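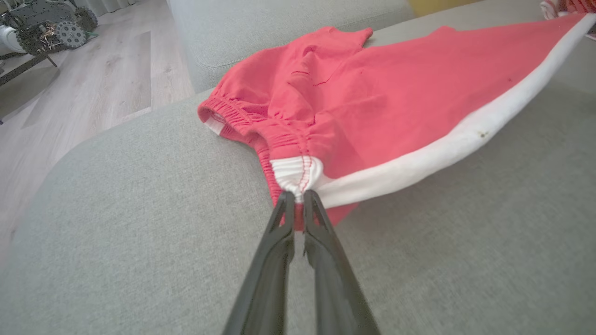 Red and white on the grey sofa

9 shares · 2 comments

Welcome to my small page on clothes and where they go after the washing line. My name is Leen Nasrallah and I live in Zutberg, in a flat which is comfortable but has very little storage. The folding is done in the living room, on the light grey sofa, because the bed is too soft for it and the dining table is covered with papers until the evening. I have written some notes on the red things this time, as red is the colour I am asked about most. Konrad Plattner, with whom I share the flat and the washing machine, has read it and corrected two facts about the machine.

The shorts

Bright coral red, with a wide white stripe along the side and an elasticated waistband. The cloth is cotton and it wrinkles softly, so it does not look like ironed clothes and it does not need to. I like this kind of shorts very much for running errands in summer and for sleeping in winter.

An elasticated waistband is the part which makes the folding difficult. The elastic pulls the cloth together into small ruffles, all the same size, and the waist becomes much narrower than the legs. If you begin to fold from the legs, the waist will jump back and you must begin again. I begin always from the waist. I hold it at both sides, where the stripe meets the elastic, and pull it gently one time until it is as wide as it wants to be. Then I put it down and smooth the legs away from it with my flat hand.

After this I lay one leg on the other, so that the two stripes are at the same side. The long edge should be straight. Where the legs meet there is a point of cloth which sticks out, and I fold it in. Then I fold from the bottom to the top two times and the shorts are a small packet. The waistband stays outside, so I can find it in the drawer with my fingers.

White stripes

A white stripe on a red garment is a beautiful thing and also a small worry. There are a few small dark specks on the white of the stripe, and on white cloth even a very small speck is seen from the door. I cannot tell you what they are. My rule is to look at the stripe in daylight before folding, and to put anything with a speck on a separate pile. The separate pile goes to the bathroom with a piece of gall soap, and I rub with a soft nail brush along the thread and never across it.

For the wash itself I use the gentle programme, which takes 75 minutes on our machine (this is one of the facts corrected by Konrad, I had written one hour). I turn the shorts inside out and I close any string. New red things I wash alone the first few times. My mother put a spoon of vinegar in the water for new red cloth, and I do it also, although I have read that it does not help at all.

The other red things

Red is easy to lose in red. When there is a T-shirt of the same colour near the shorts, the pile becomes one thing and you do not see where a sleeve ends. I look for the seams. A seam at the collar or the sleeve tells me which way the garment is lying, and then I can open it without shaking everything to the floor.

I fold T-shirts in thirds along the length and then in half, and in half again. Konrad rolls them. We had a long talk about this in December, when the drawers were full with winter clothes too, and we have agreed that each person may do as he or she likes in his or her own drawer. The rolled ones take less space, I must admit it. The folded ones have a better front.

Thin white edges, such as trims on a hem or at the sleeve, I leave inside the fold if there is place. They collect dust when they are at the outside, particularly if the shelf is open as ours is.

The sofa

It has a light grey woven cloth, and it is good for folding since you can see every colour on it. The back cushions of the long part are mustard yellow. I bought the covers from Mandura after I had looked for a long time in other shops for exactly this yellow. One was too green. Another one, from Lallwood, was very nice but only sold together with the curtains. 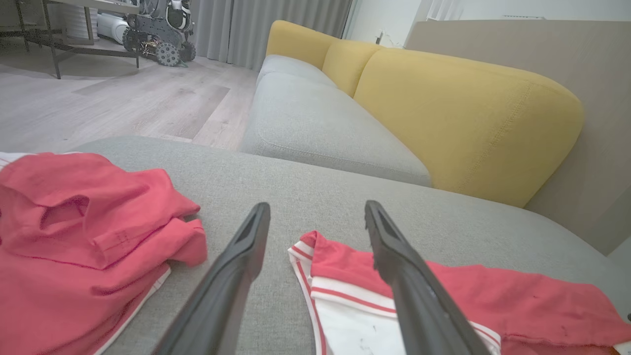
How do you keep red clothes from leaving colour on a light grey sofa?

Let them dry completely first, because red dye comes off much more easily from cloth which is still damp. If you are not sure, put an old white towel on the seat and fold on top of it. The towel will show you the colour before the sofa does.

I have such a towel and I use it for everything bought new. For older clothes, which were washed many times, I put them directly on the seat. If some colour is left anyway, do not rub it. Press a cloth with cold water on the place, lift it, and take a clean part of the cloth for the next press. With hot water I made one time a pink ring larger than the first mark, on another sofa, and it stayed there until we moved.

Seat, then pile, then drawer

Shirts at the left side and shorts at the right side is how I like to begin. The things with stripes I lay flat first, with the stripes visible, so that I can check the white parts all in one go. Parallel red lines on white are very pretty and they also help you: when the lines are straight, the fold is straight. With one-colour cloth you must trust your eye.

I do not put the finished packets against the yellow cushions. The cushions are soft and they lean, and the pile comes down as soon as anybody sits at the other end. The finished packets go in a flat box from Koyama, which has a low edge and can be carried with one hand. The box holds 13 folded T-shirts when I fold them and a few more when Konrad rolls them.

The box goes to the bedroom the same evening. That is the idea, at least. Sometimes it stays on the floor beside the sofa for two days and we take the clothes directly out of it, and then there is not much left to put away.

A few small answers from letters

Elastic that has become tired: you can open the seam of the waistband for a short piece, pull the old elastic out and pull a new one in with a safety pin. It is an evening of work. Measure the new one around your waist and take a little less.

Ironing: I do not iron cotton shorts. I iron only the stripe if it has dried with a fold in it, from the inner side, with a thin cloth between.

Seams in another colour of thread: leave them as they are, and cut only the ends that hang. If you pull, the seam can open, and then it is a repair.

Next time I would like to write on towels, which are simpler, and on fitted sheets, which are not simple and for which I am still practising.

Leen

2 comments

Margin note to the aunt in the first comment: the vinegar is ordinary white vinegar, the one for cleaning windows is too strong.

To the second comment: the covers have a zip at the lower side and I wash them at 30, inside out. They became a little narrower after the first wash, but with some patience the filling goes in again.

Share this page · 9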